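Notes for my talk, small press afternoon, Wednesday, second slot after lunch

Good afternoon. Thank you to Haf Kemeys for the invitation and for the coffee. My name is Bezawit Kassa and I edit comics at Jokach. We are a small publisher and I will speak only about one thing today, the letter column.

(Wait for the first slide. Speak slowly.)

When I started at Jokach, our monthly title Zistard had no letters page. Readers wrote to us, but the letters stayed in a drawer. The previous editor thought the last two pages of the issue were better used for advertisements. I do not blame him, the advertisements paid for the paper. But a serial comic comes out in small pieces, and between the pieces the reader is alone with it for four weeks. The letters page is where he meets the other readers.

We put it back in May, with two pages at the end of the issue. For the first one I had very few letters that I could print. Many were about late subscriptions. I answered those privately and printed the ones that argued with the story.

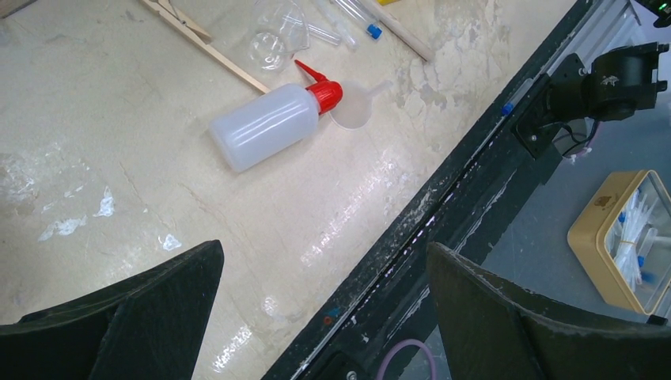

The arguing letters are the ones I want to defend. One reader did not believe that Tsegaye, our lighthouse keeper, could read the captain's letter in the dark. She was right. The artist had drawn the lamp in one panel and forgotten it in the next. We printed her letter in full and the artist answered her with a small drawing of the lamp. After this, people began to read the backgrounds very carefully, and the artist complained to me, but he was pleased.

(Pause here. If there is laughter, let it finish.)

Now some practical matters for those who want to do the same. Ask permission before you print a full name. Cut a letter if it is too long, but do not correct the writer's opinion while you are cutting. Answer under the letter and keep the answer shorter than the letter – this is hard for editors, also for me. Do not print only praise. A page of praise is dull and the readers suspect that you wrote it yourself.

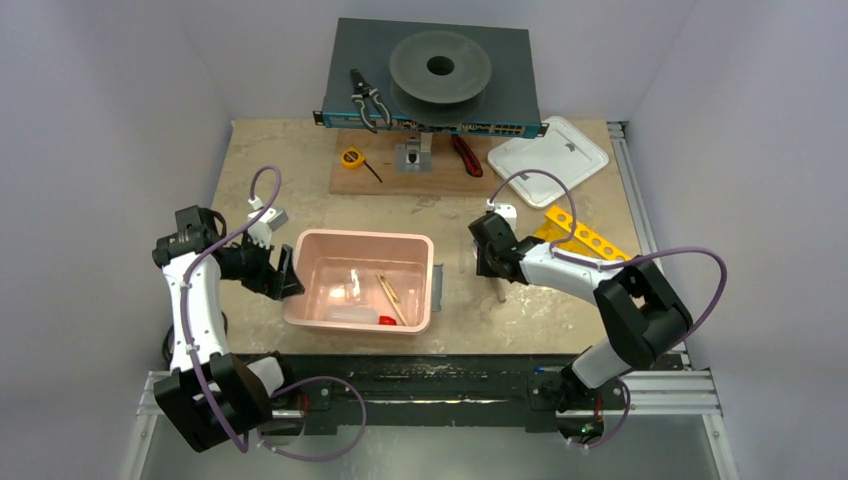 No. 219

The issue with this number is the one I am asked about most. It was the end of the Momum story, where the island is sold and the family leaves by boat. The story is set in 1894 and we had followed the family for a long time. We received 635 letters and e-mails. I read all of them, it took me most of the summer.

We could not fit them in two pages, so we dropped the back-up strip and gave the space to the readers. The writer of the back-up strip was not happy and I understand him. I would make the same choice again, but I would telephone him first.

(Read the short letter from the schoolteacher. The copy is in the blue folder. Do not read the second paragraph, it gives away the ending of the new series.)

If there is time, say a few words about the collected editions. We leave the letters out of the books, and some collectors keep the single issues for this reason. Haf has asked me whether we will ever print a book of letters only. I have no answer yet, the permissions are a lot of work.

Questions until twenty past three. Please repeat each question into the microphone, the back rows cannot hear.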